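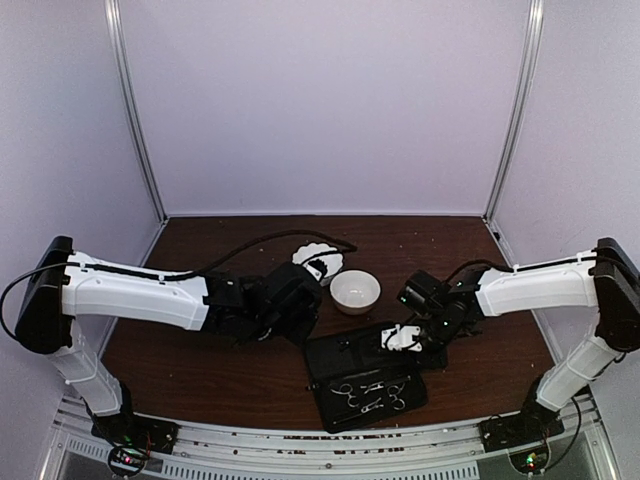 Two-arm table with the open instrument case and the white bowl.

Home | Archive | By thread | Search

Subject: Re: [shopfloor] can they do the boring jobs yet?

> Our Lalham shop turns over 80 instrument cases a shift and it is
> all hand work. Open, check, put the clamps back, zip, next one.
> Fekete keeps sending me brochures. Has anyone on the list seen
> two arms do this kind of job from start to finish? I don't need
> it fast. I need it to not drop things.

I have seen parts of it, at Grurkent in August. My short answer is no for the whole job and yes for one piece of it.

The piece that works is picking a single tool off a flat surface and setting it in a bowl or tray. They had logged 1,000 picks when I was there, and the misses were mostly tools lying against each other. Ring handles are good to grab. Long thin shafts side by side, like the ones in the case, are harder, and the grippers tend to take two.

The zipper is the real trouble. One arm has to hold the case still while the other pulls, and a soft case moves. Best run I watched took 16 tries to close one corner. A new hire does that without looking.

Cost, for what it's worth: Findis quoted us 2,857 a month for a two-arm cell with support. That did not include anyone to clear jams, and you will want someone to clear jams.

If I were you I would split the job. Let the arms sort loose tools into bowls and keep people on checking, packing and closing. I'd also ask Fekete to run your own cases with your own tools in them, all afternoon, with you in the room.

The same goes for the kitchen drawer question from last month. Spoons yes, anything in a bag no.

3 replies | 0 shares
Last updated 4:10 pm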